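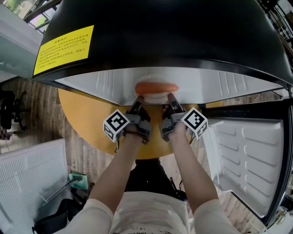
Fenach Zoltar 3 review: a pop-up camera in search of a reason
By Ya-wen Man
9/22/21

Fenach has been promising an all-screen phone for long enough that I'd stopped opening the press emails. Now there is one, it's called the Zoltar 3, and for the past few weeks it has been my only phone. The front is all display, with no notch and no hole. The selfie camera sits on a small motorized tray that rises out of the top edge when you ask for it.

That sounds great in a launch video. I'm less sure about it in a jacket pocket.

The mechanism

Fenach says the tray will survive years of normal use. It doesn't say what it thinks normal use is, and when I asked, I was sent the same sentence again with a link to the store page. What I can tell you is that mine still goes up and down. It also collects lint along the seam, and it makes a thin whirring noise that people notice in quiet rooms. On two occasions it came up in my bag with no app open that should have called it.

Face unlock goes through the same camera, so every unlock means waiting for the motor. I turned it off on the second day and used the fingerprint reader under the glass, which is fine with clean hands and hopeless after you've washed dishes.

There's no water resistance rating. I wouldn't take this phone near a pool.

Screen

I like the screen. It's bright outdoors, the bezels are thin on three sides, and video looks better without a black bite out of the corner. The chin at the bottom is thicker than the renders led us to believe. The edges curve a little, enough to catch light and enough that I kept opening the quick panel with my palm while reading.

Does losing the notch change how I use a phone? After a week I'd stopped seeing the difference, the same way I stopped seeing the notch on my old Umau.

Battery

The 3000 mAh battery is small for a display this size, and I'd guess the motor took the space where a bigger one would have gone. On a typical workday I unplugged in the morning and was hunting for a cable before dinner. My colleague Chia-hao Kwan ran our standard video loop on it and got 13 hours with the brightness down low and the radios off, conditions I have never once been in.

Charging goes from empty to 83 percent in an hour with the supplied brick. The last stretch crawls.

Cameras

The main rear camera takes good pictures in daylight and smeary ones indoors. Fenach's night mode brightens everything until a street at midnight looks like late afternoon, and I couldn't find a way to tone it down. The selfie camera, the one all this engineering was built around, is ordinary. Skin gets smoothed even with the beauty setting at zero.

Software

The phone ships with Fenach's own skin and an assistant named Yu, who wants to be introduced to you during setup and again after each update. Yu can be switched off, but the button for it can't be reassigned. I pressed it by mistake more than I pressed it on purpose. The March security patch was still the newest one when I unboxed the phone, which is poor for something sold as a flagship. One update has arrived since. It fixed a Bluetooth dropout and did nothing for the tray.

Should you buy it?

If notches really bother you, the Zoltar 3 gets rid of the notch. You'll pay for that in battery life, in water resistance and in a moving part that sits outside the warranty if Fenach decides you dropped it. I read that clause twice. The standard Zoltar has the same chip and a small hole in the screen, and it lasts until bedtime.

Score: 6 out of 10

Good: bright, uninterrupted screen; quick fingerprint reader
Bad: short battery life; noisy tray; old security patch out of the box; no water rating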